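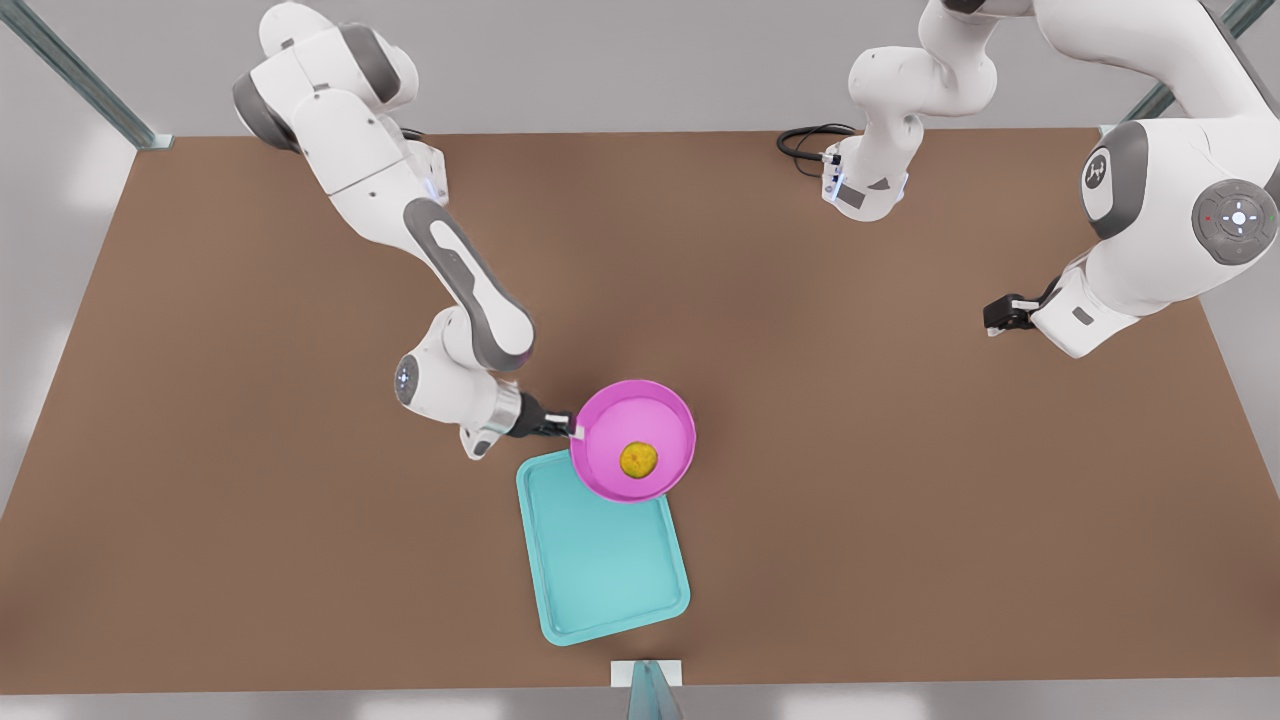 Dunmore open day: the bowl that would not let go

The Ruvum lab in Dunmore runs its table-clearing job in simulation first, so the breakages are free. The task is a pink bowl, a yellow fruit and a turquoise tray. Run 540 stopped with the fingers still on the rim – a release fault, our guide said, and the log agreed 20 times over.

The second arm hung with its gripper open during the stop and offered no help. A reset took 2 minutes, coffee included. The real arms, over at Gemwood, stay locked off until July.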